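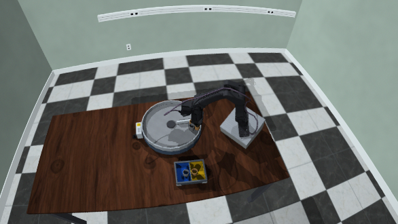 Fig. 4. Table with turntable and arm.

Section 4: Setting Up a Yearly Reading Goal in Onon

Onon will push you to set a goal the first time you open the Shelf tab. You can skip it. Plenty of readers do fine with a plain list, and the program works the same either way. If you still want a goal, follow the steps below.

1. Open Shelf and choose Goals, then New Goal.

2. Pick a unit: Books or Pages. Books is the default. It treats a 92-page novella and an 800-page fantasy doorstop as equals, so consider Pages if you read long series.

3. Enter a target. Onon will offer a Suggested Target based on your past reading. Treat it with suspicion — it counts every book you marked Finished, including the ones you imported in bulk from an old account.

4. Set the start month. A goal started in May is not scaled down for the shorter year. You have to lower the number yourself.

5. Click Save.

NOTE: Once a goal is saved, the unit can't be changed. To switch from Books to Pages, delete the goal and start over. Your finished titles stay on the shelf.

Adding titles you plan to read

1. From the goal page, click Add Planned.

2. Search by title or author. For books that aren't out yet, check the release month against the publisher's own page. Onon's dates come from reader submissions and some are plain guesses.

3. For a series, add one volume at a time. Add Whole Series also pulls in box sets, novellas and reissues. When Jadwiga Walczak tested it for this guide on a single trilogy, it put 418 entries on her list, most of them foreign editions.

CAUTION: There is no undo for Add Whole Series. Export your list first (Shelf, Export, Plain File).

About the pace meter

The meter tells you whether you are "ahead" or "behind." It assumes you read the same amount every week, which few people do. To hide it, go to Goals, Display, and clear Show Pace. It comes back after some updates, so check now and then.

Importing from Jilden is covered in Section 5. Read the part on duplicate entries before you try it.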